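We use cookies to improve your visit. By continuing to browse, you accept our cookie policy.

Reading time: 2 min

Tablecloth

A tablecloth is a piece of cloth spread over a table. It may protect the surface from scratches and stains, decorate a room, or mark a meal as a special occasion. Tablecloths are made from linen, cotton, polyester, and blends of these fibers. Coated cloths, which can be wiped clean, are common in kitchens and outdoors.

History

Cloths for the table were in use in Europe by the Middle Ages, when white linen was a sign of wealth. Diners in some households wiped their hands on the hanging edge, a habit that faded as separate napkins became common. Damask, a fabric with a woven pattern that shows as the light changes, was long favored for formal dining. Printed cotton cloths became cheaper in the nineteenth century and brought color to ordinary homes.

Sizes and drop

The part of a cloth that hangs below the tabletop is called the drop. A short drop of 10 to 12 inches is usual for daily meals – a longer one is kept for formal events, where the cloth may reach the floor. To find the width needed, the drop is doubled and added to the width of the table. A table 42 inches wide with a 12-inch drop therefore needs a cloth 66 inches wide.

Manufacture

Most modern tablecloths are woven on power looms, dyed or printed in long rolls, and then cut and hemmed. The Flurley mill, a maker of household linens, listed 319 colors and patterns in its catalog of December 2018. Its former rival Tipoki sold only plain cloths, mainly to hotels and restaurants.

Round tables

A round table is normally covered with a round cloth, although a square one may be laid over it so that the corners hang in points. Round cloths are harder to hem by machine, and the edge is often finished with a narrow bias strip. Muted shades such as gray, sage, and teal are widely used in offices and meeting rooms, where a plain cloth is preferred to a pattern.

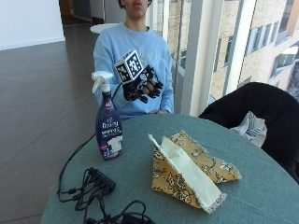 Care

Linen and cotton cloths are washed in warm water and ironed while slightly damp. Stains are best treated before washing, as heat can set them. Cloths in storage may be rolled on a tube – repeated folding along the same line weakens the fibers.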